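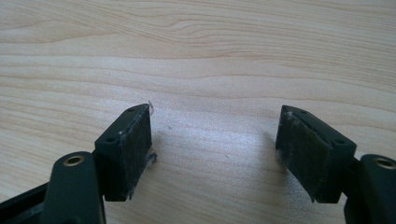
# Évaluation du kit de préhension portatif Jevdale : rapport d'avancement

Destinataire : fonds Genthorpe, suivi des projets d'équipement
Rédaction : laboratoire Dirus
Période couverte : de mars à mai

## 1. Objet

Le présent rapport rend compte de la deuxième période d'évaluation du kit Jevdale, distribué et maintenu par Goossens. Le kit comprend une pince à main à deux doigts, une caméra solidaire du corps, un jeu de garnitures de rechange et une licence d'utilisation du logiciel d'indexation. La convention prévoit une décision sur l'achat de trois kits supplémentaires à l'issue de la troisième période.

Les critères retenus restent ceux de la convention : disponibilité du matériel, taux d'enregistrements exploitables, tenue des pièces d'usure, qualité du service après-vente. Le critère de coût par enregistrement sera traité au rapport final, le tarif des consommables n'étant pas encore arrêté par Goossens.

## 2. Avancement

À la clôture de la période, 1 527 enregistrements ont été versés dans la base. La répartition entre tâches de saisie, de dépose et d'ouverture de récipients suit le plan initial, avec un retard sur l'ouverture. Ce retard vient de la livraison tardive des récipients à bouchon vissé, commandés en février et reçus en avril.

| Poste | État |
|---|---|
| Mise en service du kit | terminée |
| Procédure d'étalonnage | terminée, révisée une fois |
| Saisie et dépose sur table | terminée |
| Ouverture de récipients | en cours |
| Essai d'endurance des garnitures | en cours |
| Comparaison avec le second opérateur | non commencée |

Les séances se déroulent sur un plan de travail en bois clair, sans nappe ni repère collé. Le plan mat prévu à l'origine a été abandonné : il donnait des images plus régulières, mais ne correspondait pas aux postes sur lesquels le kit doit servir. Le reflet de l'éclairage sur le bois est accepté tant qu'il ne recouvre pas le point de contact. Au-delà, l'enregistrement est classé « à revoir ».

## 3. Observations sur le matériel

### 3.1 Doigts et articulations

Les doigts sont formés d'un bloc d'extrémité rectangulaire, percé de deux trous sur sa face supérieure, et d'une biellette arrondie vert foncé dont l'alésage reçoit une bague de couleur laiton. Aucun jeu mesurable n'a été relevé au niveau des bagues. La symétrie de fermeture est contrôlée en début de séance au moyen d'une cale ; l'écart est resté dans la tolérance du fabricant pendant toute la période.

Un desserrage de la visserie a été constaté en avril sur le bloc gauche. Le couple de serrage ne figurait pas dans la notice. Goossens l'a communiqué par écrit et l'a intégré à la version suivante du document. Le défaut ne s'est pas reproduit.

### 3.2 Garnitures

Les garnitures sont la principale réserve à ce stade. Elles retiennent la poussière et les fibres claires, surtout le long des arêtes, et leur bord supérieur s'effiloche à l'usage. La notice annonce un remplacement tous les 200 cycles de serrage. Nos relevés placent la première perte d'adhérence sur surface lisse à 230 cycles, ce qui confirme l'intervalle annoncé avec une marge faible.

Le nettoyage au chiffon sec laisse des fibres sur la face de contact. La brosse souple donne un meilleur résultat sans supprimer le dépôt aux angles. Le ruban adhésif est exclu : un essai a arraché la matière en bordure. Nous avons demandé à Goossens si une garniture à chant fermé existe au catalogue Jevdale. La réponse est attendue.

### 3.3 Caméra et cadrage

La caméra montre les deux extrémités des doigts ainsi que l'espace qui les sépare, condition nécessaire à l'annotation du contact. La netteté est réglée sur la zone de saisie. Les objets placés loin devant les doigts apparaissent flous tant que l'approche n'a pas commencé, ce qui gêne l'identification automatique en début de séquence. Le logiciel d'indexation permet de décaler le point de départ de l'analyse, et cette option est désormais activée par défaut.
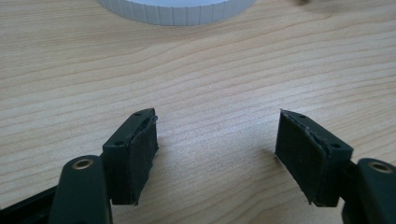 *Dernière modification de la page : mai*

## 4. Tâche d'ouverture de récipients

La séquence débute pince ouverte, les doigts tenus juste au-dessus du plateau. L'opérateur marque un arrêt, puis avance vers le récipient. L'arrêt initial sert de référence au logiciel pour estimer l'ouverture des doigts ; sans lui, l'estimation dérive sur les premières images.

Deux difficultés sont relevées. La première concerne les bouchons striés de petit diamètre : les garnitures épousent mal les stries quand les blocs abordent le bouchon de biais. La consigne de prise a été modifiée pour imposer une approche par l'axe médian. La seconde tient à la hauteur de travail. Un opérateur qui garde les doigts trop bas frotte l'angle inférieur des garnitures sur le bois, et l'usure se concentre à cet endroit. Une consigne de hauteur a été ajoutée à la fiche de poste.

Sur le dernier lot contrôlé, 22 séquences ont été rejetées, toutes pour perte de vue du point de contact. Elles seront refaites avec le réglage d'éclairage corrigé.

## 5. Service Goossens

Le contrat prévoit une assistance par courriel et l'échange standard du corps de pince. L'échange n'a pas été sollicité. Les demandes techniques reçoivent une réponse complète, parfois après relance. Près de la moitié des questions posées portaient sur des points absents de la notice, et la version française de celle-ci reste en retard sur la version anglaise.

Le stock de garnitures a été insuffisant en avril. La livraison complémentaire a été facturée hors forfait, ce que nous contestons : le forfait couvre les consommables aux intervalles prescrits par la notice, et ces intervalles ont été respectés. L'échange de courriers est joint en annexe B.

## 6. Suite des travaux

- Terminer la tâche d'ouverture et reprendre les séquences rejetées.
- Poursuivre l'essai d'endurance sur un second jeu de garnitures, même plateau, même opérateur.
- Engager la comparaison entre opérateurs dès la fin de la formation interne.
- Obtenir de Goossens un tarif ferme pour les consommables.

Le budget engagé est conforme au prévisionnel, hors facture contestée. Nous demandons à Genthorpe l'autorisation de reporter sur la troisième période le reliquat du poste « récipients et accessoires », afin de compléter la série de bouchons vissés. Une réponse avant fin juin permettrait de passer la commande sans décaler les séances.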